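Hi, and welcome to Hideck! This repo holds the code and recordings for our shared-workshop arm, which spends its evenings on the floor at Grurnbridge learning to pick things up off a mat. It's a hobby build through and through, and we're having a great time with it.

## What's in the repo

- `driver/` — talks to the gripper and the arm controller
- `teleop/` — the leader-follower code, now with a proper dead-man switch
- `recordings/` — 308 episodes, one folder each
- `notes/` — wiring sketches, mostly legible
- `tools/` — playback, trimming, and a script that checks for dropped frames

## Getting it running

You need Python 3 and a Linux machine with two free USB ports (a hub works, but ours dropped packets until we swapped it).

```
pip install -r requirements.txt
python tools/check_ports.py
python teleop/run.py --config configs/floor.yaml
```

Keep the speed limit in `floor.yaml` at 18 percent for your first session. You can raise it once you trust your own hands — the arm is a lot quicker than it looks, and the mat is thin!

## The recordings

Each episode folder has a wrist video, joint positions as a CSV, and a short `task.txt` written by whoever was driving. Longest episode: 2,832 frames. Episodes that ended in a fumble are still in there, tagged `miss`, and please don't filter them out by default. They were the most useful part of the set when we trained the Huanca policy, which is the small model in `tools/huanca/`.

Things to know before you train on it:

- Exposure is locked per session, so bright floor can wash out to white.
- Fast moves blur the mat. `check_frames.py --blur` gives you a score per frame.
- People walk through. Feet and shoes turn up at the edges.
- Gripper width is logged as a fraction, 0 closed and 1 open. Version 1 had it backwards, sorry!

## Wrist view 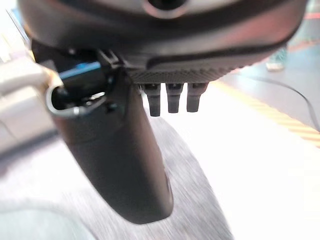
*Last changed: January, for version 2*

The long black finger is hovering just over the gray mat, and the cable loops in a tight U up by the joint. That loop is worth copying if you build one of these. Leave enough slack for the full wrist turn, then check it at both ends of travel before you power anything.

## Still to do

- [ ] Sync the wrist video to the joint log properly (there's a small drift on long episodes)
- [ ] Port the config loader to Grorkevix, our other arm
- [x] Fix gripper fraction
- [ ] Write up the calibration routine, which currently lives in a comment in `driver/home.py`

Pull requests are very welcome, especially for the sync problem. If you've built something similar in your garage, open an issue and tell us what you used for fingertips — we'd love to compare!

Code is MIT, recordings are CC BY 4.0.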